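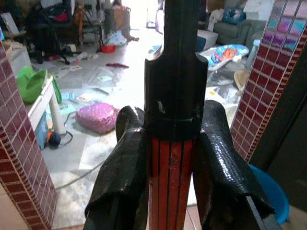

4.2 What counts as clutter on a floor

Figure 3. Main room between the two tiled pillars, with papers and other things on the pale floor and a green bag on the low white table.

Earlier work on tidying at home, the Onwood survey among it, treats anything on the floor as out of place. We doubt this. In the room in Figure 3 a light blue container sits under the table and a bright blue basin near the right-hand pillar. A coder following the Onwood rules would mark both as clutter, along with the papers. Yet a container under a table may well be where it is kept, and a single view cannot settle the matter.

The two coders, Goossens and Ogura, worked separately through 179 views from 18 homes. They disagreed on 43 views, mostly over bags and basins. Papers caused little trouble. The green bag in Figure 3 was scored as "stored" by one and "left" by the other, and neither would give way - the table, after all, is a surface people put bags on.

We are therefore wary of the Winditz score, which turns such judgements into one number per room. It is easy to work out and easy to compare, but we could find no test of whether the people living in the rooms would agree with it. Until there is one, we report the two coders' results side by side and give no average.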